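Re: [anat-teach] Dropping the brachial plexus drawing from the practical

On Tuesday Sibel Kozan wrote:
> We moved our first-years onto the Mulcahy worksheets this term and
> stopped making them draw the brachial plexus from memory. They label
> a printed one instead. Average on the upper limb section went up to
> 79, and there were far fewer tears. I'd encourage others to try it.
> Happy to send the file.

Sibel, thanks for the numbers, and yes, please send the file. I'm not sold, though.

A labeling score going up when you switch to labeling doesn't tell me much. Put "musculocutaneous" in a word bank and most people who have skimmed the chapter will find the right line for it. What I want to know is whether the same students can tell you what a patient loses with a C5-C6 injury. Did you keep any of the old case questions? If the 79 includes them I'll take it more seriously. If it's labels only, I'd call it a different test with a friendlier average.

We went through something like this with the Vevedance flash cards. Scores rose for 2 terms. Then the same group got to the clinic course and couldn't separate a radial nerve palsy from a C7 root problem, and I spent 16 office hours drawing the thing on a whiteboard with them, one at a time. Roots, trunks, divisions, cords, branches. By the third go most could do it in a few minutes.

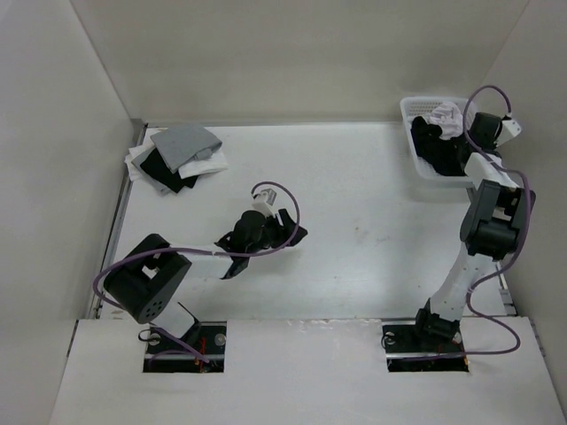 Sibel says the case questions stayed in, but were cut from ten to four, and that those four were the ones students had always done well on. She also thinks drawing rewards people with neat handwriting and a good memory for shapes, and that plenty of her strong students could draw it perfectly and still not know what the posterior cord supplies.

That last part I'll grant. I've had those students too. I still don't see how a printed diagram fixes it. If they can draw it and can't use it, then the trouble is in the using, and I'd put the time there - wrist drop, winged scapula, the claw hand, over and over with the book shut.

As for the four questions, could you run the six you dropped as an ungraded quiz before the final? Even a rough comparison with last year would help. My department has 400 students coming through upper limb in the fall and I'm being asked to sign off on the worksheets by August. I'd like something better than one section average to go on.

Also, does the Mulcahy sheet show the long thoracic nerve coming off the roots? The last version I saw had it hanging off the upper trunk.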